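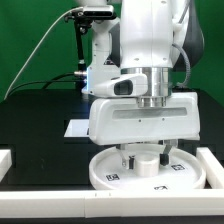
Round white tray on a black tabletop, green backdrop.

Lorkwood Residents Forum > Shared Facilities > Tray return at the Harumley dining hall

facilities_desk
Residents are reminded that trays are to be returned to the racks by 8 p.m. The hall holds 2,000 trays, and over the spring a number of them have been found in stairwells and study rooms. Beginning in June, the hall will issue round trays only. Comments on the change may be posted in this thread.

northwing_rep
The north wing does not support the change. A rectangular tray holds a dinner plate, a bowl and a glass. A round one of similar width does not, and residents will make two trips.

bernetti_house
Bernetti House has used round trays for 4 years and has received no complaints of this kind. They are easier to wash and they do not chip at the corners.

northwing_rep
Bernetti House serves breakfast only. The comparison is of limited use.

bernetti_house
That is correct as to meals. The point about washing stands.

kitchen_liaison
The present racks were built for rectangular trays. Has the cost of new racks been included? The Rai building replaced its racks at the same time as its trays, and the work closed the hall for 2 days.

facilities_desk
The racks are included. The closing dates will be posted at the hall entrance. The request to keep some rectangular trays has been noted and will be answered separately.

northwing_rep
Thank you. Please also confirm whether the 8 p.m. limit applies during exams.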